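The Stopping Condition

The revised planner was admitted to trial at Uvstead in February, under the supervision of Verena Zaugg. 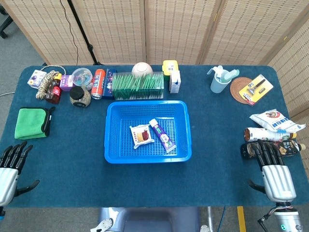 Cledwyn Price objected that a planner which could not say why it had stopped should not be permitted to start. His objection was entered in the record, and the trial proceeded.

The task was a transfer of goods into a basket. Of 202 plans generated, almost 70 ended in a halt with no fault reported. The perception module had returned every object with acceptable confidence. The controller had refused nothing. The planner had simply declined to choose.

Zaugg remained after the others had left and read the source as Ruotsalainen had delivered it. Two cost terms, equal to the last digit, governed the choice of the next object. Where they tied, the software waited for a preference.

She drafted the correction — a single line — and did not submit it. Under "cause of halt" she wrote: undecided. Then she ran the plan again and waited with it until the lights in the corridor went out.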